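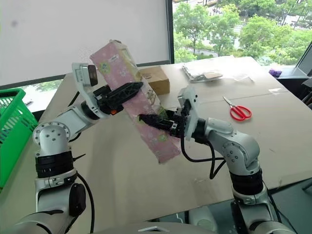
El envase plegadizo de cartón es el recipiente más corriente del comercio minorista y el primero que aprende a montar quien entra en un taller de acondicionado. Se fabrica plano, se transporta plano y solo adquiere volumen cuando va a recibir el producto. En este capítulo interesa sobre todo el formato alargado, es decir, el de las cajas cuya altura supera con mucho al ancho de la base. A ese grupo pertenece la caja rosa de motivos pequeños blancos y verdes, larga y estrecha. Sostenida en diagonal sobre la mesa, con un agarre en la parte alta y otro en la baja, deja ver bien la proporción que da nombre al formato. Una caja de este tipo se maneja de manera distinta que una cúbica: el peso del contenido puede desplazarse hacia un extremo y las caras largas ceden si se aprietan por el centro.

Marzo
Redacción técnica de Ediciones Mitgate

4.1 Partes de la caja

Se llama cuerpo al conjunto de las caras largas, que en el formato alargado son cuatro. Las aristas que las separan se obtienen por hendido: una regla sin filo aplasta la fibra y marca la línea por la que doblará el cartón. Una de las caras lleva además una pestaña de pegado, que cierra el cuerpo sobre sí mismo y queda oculta en el interior.

En cada extremo hay una tapa con su lengüeta y dos solapas laterales, también llamadas orejas. Las solapas se doblan primero y la tapa después. Si se invierte el orden, la lengüeta no encuentra apoyo y la tapa se abre con el primer golpe.

La dirección de la fibra merece atención desde el principio. El cartón dobla con facilidad en un sentido y se resiste en el otro. En las cajas alargadas se procura que la fibra rodee el cuerpo, de manera que cruce las aristas largas en ángulo recto y las caras no se abomben.

4.2 El caso del taller Stilside

El taller Stilside, en Hultthorpe, prepara estuches para papelerías y tiendas de regalo. Durante una revisión de existencias se apartaron 353 cajas alargadas, todas de un mismo pedido, y se examinaron una por una. De ellas, 71 presentaban algún defecto. En 40 el daño estaba en una esquina de la tapa inferior; las restantes tenían la cara larga hundida o la pestaña mal pegada.

El taller cambió entonces la forma de apilar. Hasta ese momento las cajas se guardaban de pie, apoyadas sobre la tapa inferior. Se pasó a colocarlas tumbadas, con las caras estampadas separadas por una hoja de papel fino. El capítulo vuelve sobre este caso al tratar el almacenamiento, donde se comparan los dos sistemas con los datos del pedido siguiente.

4.3 Material para las prácticas

Cada grupo necesita una caja alargada vacía, una regla metálica, una plegadera de hueso y la ficha Pritchard de control, reproducida al final de la unidad. Antes de desplegar la caja hay que anotar sus tres medidas exteriores en este orden: largo de la base, ancho de la base y altura. Después se abre la pestaña de pegado con la plegadera, sin rasgar el cartón, y se extiende la pieza sobre la mesa con la cara impresa hacia abajo.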